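Snack Box Packing Returns to Kulldale in February

Residents of Kulldale will be filling snack boxes for the Skirovow student hostel again this winter, with deliveries planned for the last part of February. The project, known locally as Griltidia, sends small boxes of wrapped sweets and savory snacks to students who stay in town over the break.

Last year 199 boxes went out. Organizer Ximena Zapata said the goal this time is a little higher, but that it depends on how many households sign up to pack at home.

"We don't have a hall this year, so people are doing it on the kitchen table, on the couch, on the bed," Zapata said. "It works fine. You need a flat spot and an hour."

Packing started early at one home on McIntyre Road, where a green box with a white inside was set out on a bright striped cartoon print along with several packets.

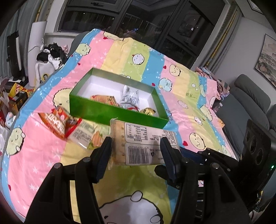

What goes in a box

Each household gets flat green boxes and a mixed bag of snacks bought in bulk. The money comes from a bake sale and a raffle held in the fall, which together raised $2,580. Zapata said nearly all of it has been spent on food, with a small amount held back for postage to students who have moved off the hostel site.

Packers are asked to put in a mix of sweet and salty items and to keep everything in its original wrapper. Labels with ingredients and nutrition facts should stay on, and any item without a readable label should be returned with the leftovers. Homemade food can't be accepted.

Individually wrapped pastries were the most requested item in last year's thank-you notes, so more of them were ordered. Larger bags of chips or puffs can go in a box if they fit, or be handed over separately and shared in the hostel common room.

The lids are kept apart until pickup so that the contents can be checked for allergens. Households with pets are asked to keep the open boxes out of reach in the meantime.

At the same home, three wrapped pastries were in the green box, one of them in gold, with an orange snack bag and a cream and orange paper packet lying on the duvet next to it.
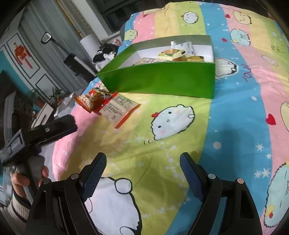

How to take part

Almost 60 households have asked for supplies so far. Sign-up sheets are at the Kulldale library desk and at the front office of the Skirovow hostel. Supplies can be picked up from the library between 4 and 6 p.m., and finished boxes go back to the same desk.

Anyone who signs up and then can't finish should let the desk know within 48 hours so the snacks can be passed to another household. Unused packets should come back too, along with any boxes that are bent or torn.

Drivers are also needed for the delivery run, which usually takes one evening. A car with a flat trunk is best, as the boxes don't stack well on a seat. Drivers can add their names to the same sheet at the library.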